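4.3 Setting up a shelf scan for enclosed storage

Use this procedure to teach Plumum the inside of a cabinet, cupboard or refrigerator before you run pick tasks in it. You need a calibrated head camera (section 3) and a Manninen controller running in supervised mode.

1. Open the door fully by hand and leave it open. Plumum does not plan door motions during a scan.

2. In the Scene panel, choose New > Enclosure and give it a name. Names are case sensitive and can't be changed later.

3. Drag the base plane onto the lowest shelf. If the shelves look slanted in the preview, leave them. Head tilt is corrected when the scan is saved.

4. Set Frame count to 9. Use more only if the preview shows holes in a shelf surface.

5. Select each door bin and set its type to Moving. Bins left as Fixed are added to the cabinet model and will block the planner when the door angle changes.

6. Under Collision, set the fingertip margin to 2 mm for wire shelves. Solid shelves can keep the default.

7. Press Preview reach. The arm moves to the staging pose below the bottom shelf and opens the gripper. Check the planned path in grey before you press Continue.

Caution: Keep hands and head out of the enclosure from step 7 until the status light in the panel turns white. Preview reach moves the real arm.

Note: Clear bins, glass and foil return poor depth. Plumum fills these areas from colour edges and marks them in yellow. Yellow areas are treated as solid until you confirm them one by one.

Note: Stacked packets in similar wrappers are often merged into one object. Use Split in the object list and draw the boundary yourself. Auto-split works best on upright cartons and jars.

8. Save the scan. If error 728 appears, the door angle changed during capture. Return to step 1.

A saved enclosure can hold up to 1000 labelled objects. To copy it to a second workstation, see section 4.5.
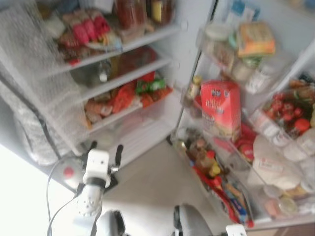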